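Choosing a countertop when you can't make up your mind

Nov 9, 2023

So we've been in the new apartment since January and I have finally, finally picked a countertop. If you've been reading for a while you'll know I've been complaining about the old one all year. It was a white tile thing with brown grout that had probably been cream once, and you couldn't roll out dough on it without getting a grid pattern on the underside of your pie. My mother-in-law thought the grid was on purpose and told me it looked very professional. I let her think so.

I thought picking a replacement would take a weekend. I had a folder! I had a tape measure! Then I walked into the showroom at Wotham and the man at the desk, Lionel Marchal (very patient, very good with people who are about to cry over samples), asked me if I wanted movement in my stone. I said I'd rather it stayed put. He laughed, but I think he'd heard that one before.

Movement is what they call it when the pattern goes somewhere. Veins, clouds, big swoopy bits. The opposite is the speckled kind, which looks the same wherever you stand. I had gone in sure I wanted speckled and came out with a bag of heavy little squares, all of them veiny, and a sore shoulder.

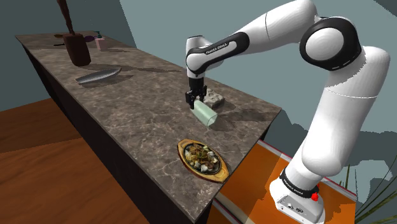
Grayish-brown with thin pale veins, the look I kept coming back to.

The trouble with brown is that everybody has an opinion about brown. My friend Colette Charpentier says it will look like a bank lobby. My brother says it will look like a steakhouse, which from him is a compliment. I grew up with a yellow laminate counter with a burn mark the shape of an iron on it, so to me anything without a burn mark is already pretty fancy.

What I did in the end was live with the samples. I lined them up next to the stove and cooked on top of them, around them and, one time, under them (I was holding a cookbook open). I spilled coffee on all of them. I left a cut lemon on each one overnight, and the pale marble had a dull ring by breakfast that I could feel with my fingernail. That was a sad morning, because the pale marble was my favorite, and it was also the one I'd already told everyone I was getting.

The darker ones came through the lemon test fine but showed flour like crazy. I bake twice a week, so flour matters to me more than it might to you. On the nearly black sample I could see every single fingerprint, and after two days of wiping it I wanted to throw it out of the window. The middle-brown one just sort of swallowed everything. Crumbs, tea, a bit of turmeric that I only found when I put my elbow in it.

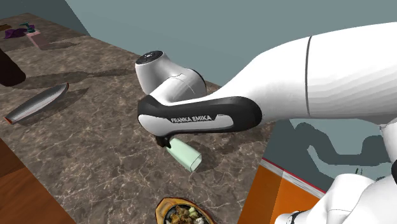
Then there's the light. Please, please look at your samples at night! Our kitchen faces the back of the building and gets sun for a little while in the morning, and after that it's ceiling lights all the way to bedtime. One of the grays I brought home went straight-up purple after dinner. My husband didn't believe me until I put it next to an eggplant. We swapped the bulbs for warmer ones later and it went brown again, so I suppose you could also just choose your bulbs first and save yourself the argument.

OK, money, since a couple of you asked. I'm not going to go through the whole bill, but two things surprised me. The cutout for the sink was extra, and so was the edge. I had no idea the edge was a thing you paid for. The simple squared-off one came with the price, and the rounded one I liked was another $408. I went home and ran my hand along the table and the dresser and the bathtub to see whether I cared about rounded edges that much, and I decided I could live with square. I put $200 of it toward a faucet that swings all the way over and called it even.

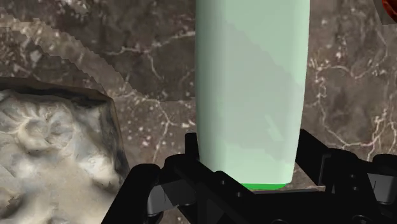
Measuring day was its own adventure. Timothée Pons came out to make the template and found that our back wall isn't straight. It bows out in the middle, enough that a straight piece of stone would have left a gap you could lose a spoon in. He said most old buildings are like that and showed me how they'd trim the back to follow the wall. He was here for 30 minutes and I gave him a slice of plum cake, with no grid on the bottom because I'd rolled the crust on the dining table.

If you're doing this yourself, ask to see the whole slab before they cut it. A sample the size of a coaster tells you the color and that's about it. Mine had one big pale streak toward one end that wasn't in the sample at all, and they let me choose where it would go. I put it by the window, where the bread usually sits.

Backsplash next. I've got 5 tiles leaning against the toaster and I hate four of them. If anyone has lived with green tile for a few years and still likes it, leave me a comment, and tell me what color your grout is!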